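January, evening, ten minutes after nine

I came home late again and my tea is already cold, but I want to write today before I forget how it was. At work we are now in the second month with the new cell. The company calls the whole program Skudum. At Gruster everybody just says "the arm." Today I was on its side of the hall for the full shift, and my old bench stood behind me with the lamp switched off.

I printed two pictures from its wrist camera and put them between these pages.

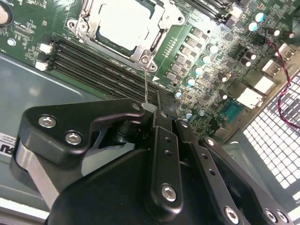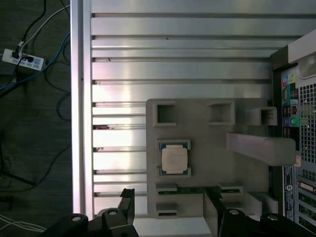
I have done this work by hand for six years. Processor, memory, close the bracket, next computer. I know how a processor should sit with my fingers more than with my eyes. It is difficult to explain this to the engineers from Tufa, who are friendly and young and write everything down. They asked me, how do you know when it is seated well? I said, I feel it is flat. They asked, how flat? I had no answer, and I was a little ashamed, and later I was angry that I was ashamed.

My duty now is to fill the gray plate. The processor goes in its holder, the memory goes in the slots, and I must check that each part looks in the correct direction. Then I step back behind the yellow line and press the button. When the arm stops, I read the message on the screen and write the number in the log. Today the log ended at 83 computers. In the old days I made less in one shift, but I also did not have the feeling of waiting for somebody all day.

What changed the most is the talking. Before, we were four women at one long table, and our hands worked while we spoke about children, rent, soup, everything. Now two of us are here and two were moved to the Grerkia building, where they do the packing and the returns. They say it is not bad there and the windows are bigger. We still meet at the bus stop at six in the morning, but it is a different kind of talk when a bus is coming.

I must be fair. My wrists do not hurt as they did in the fall. I slept the whole night three times this week without the bandage. Also I learned to read the error list, and it is a long list. Code 133 came four times today, always before lunch. I opened the list and it said "part not found." The part was in its place, I could see it. I moved it by a hair, pressed the button, and the work continued. The engineer said this is useful information and asked me to write each time what I did. So I wrote "moved by a hair" and he laughed and asked how many millimeters is a hair.

After the break there was a meeting. They want 2000 computers finished before the end of the quarter, and for this they will train two persons as cell operators. The course is in the city and the company pays the train. I put up my hand. I did not plan it, my hand went up alone. I am fifty-one and I was sure they would choose the boys from the warehouse, and maybe they will still choose them. The list comes next week.

I did not ask if the pay is different. I should have asked. Tomorrow I will ask, and also if the course is in simple English, because the manual has 568 pages and I am on page twelve with my dictionary.

Must buy: bread, lamp oil for mother, a notebook with squares for the log words.

Back to top | Contact | © All entries belong to the author of this diary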